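2021-11-02

The gray blanket has been on the chair for so long that I'd started thinking of it as part of the chair. Last night I needed the chair, so I moved the blanket to the bed, and then I needed the bed. This is how I came to spend a Monday evening sorting out the linen closet.

I should explain the closet. It has three shelves, a light that works when it feels like it, and a door that only shuts if you lean on it and breathe out. The top shelf is for guest bedding. We've had two guests in the past year, and one of them was Mandla Matlala, who slept on the couch in his coat because he didn't want to put anyone to any trouble. The guest bedding remains in excellent condition.

The middle shelf is sheets. I'd always believed we owned four sets. We own 8 fitted sheets and a much smaller number of flat ones, and no two of them have ever met. Somewhere out there is a household drowning in flat sheets, and I'd like them to get in touch.

The bottom shelf is where the blankets go, in theory. I pulled out:

- the Jirnel throw, which cost too much and sheds on everything except itself
- a quilt from my aunt Vesna, too nice to use, so it lives folded under things that aren't nice at all
- one electric blanket, no cord
- the cord, wrapped around something else

I have read the advice about folding. Ljubica Stojanovska once showed me how to do a fitted sheet, corners tucked into corners, and when she was done it looked like it had come out of a package. I did the next one under her supervision and she said "well, that's your style." I've been rolling them into a ball ever since and putting the ball at the back.

Blankets ought to be easier. Halves, halves again, thirds if you're feeling fancy. The trouble with the gray one is that it's not quite square, so whichever way you fold it there's a flap left over, and you either tuck the flap in and get a lump or leave it out and get a tongue. I tried both. I went with the lump.

By nine the bed was covered, the closet was empty, and I was lying face down on the whole pile considering my options. I've picked out very few paint colors in my life, but if anyone wants a bedroom in the exact shade of giving up on laundry, I can recommend one.

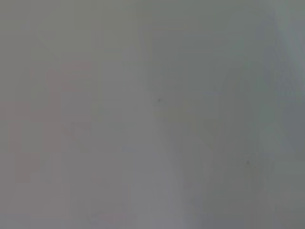 *Gray, going a little pink on the left.*

Anyway. I put the sheets back on the middle shelf, in balls, but the balls are now sorted by bed size. The quilt went on top, where it can be admired by the guest pillows. The Jirnel is in a bag for Fadwa, who has said more than once that she likes it and is about to find out.

The electric blanket and its cord have been reunited on the dresser. I haven't plugged it in. I'd like to enjoy this part for a while first.

The gray blanket is back on the chair.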